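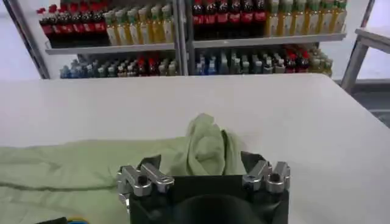
November, 2 pm. Folding, green cloth, white table by the drinks shelves.

Tried the Talesthorpe fold again. The sheet claims a flat rectangle every time with no smoothing by hand. I have my doubts. Whoever wrote it had stiffer fabric than ours, or took the picture on a good day.

The Pradis notes say to start from a crumpled pile so the test is fair. Fair to what? A pile is never the same pile twice, and I don't see how 50 starts from 50 different piles tell us much about the fold itself.

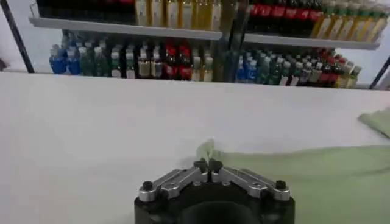
Also not sold on the rule of pinching at an edge first. On thin cloth it's easy to take up two layers and think you have one. The sheet skips over this. Saithong's version at least mentions it, then gives no fix.

Scoring is my other gripe. Trandbridge wants a score out of 80 per fold, and wrinkles near the top count the same as a crooked hem. I'd weight them differently - a wrinkle can be pressed out. 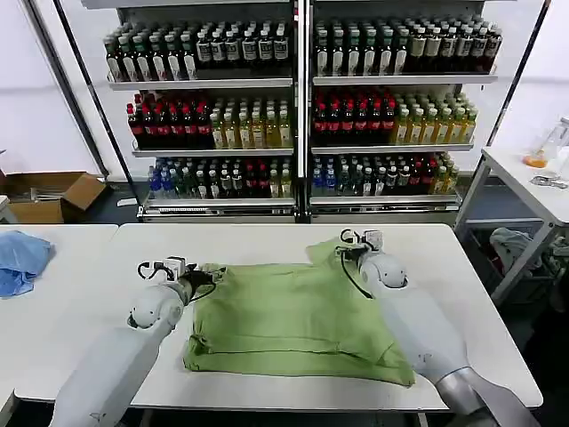 Before anyone quotes the 300 figure again, ask what it was measured on. I suspect dish towels.

To do: mark the table for a start position, look up the fabric weight, reread page 2 of the sheet.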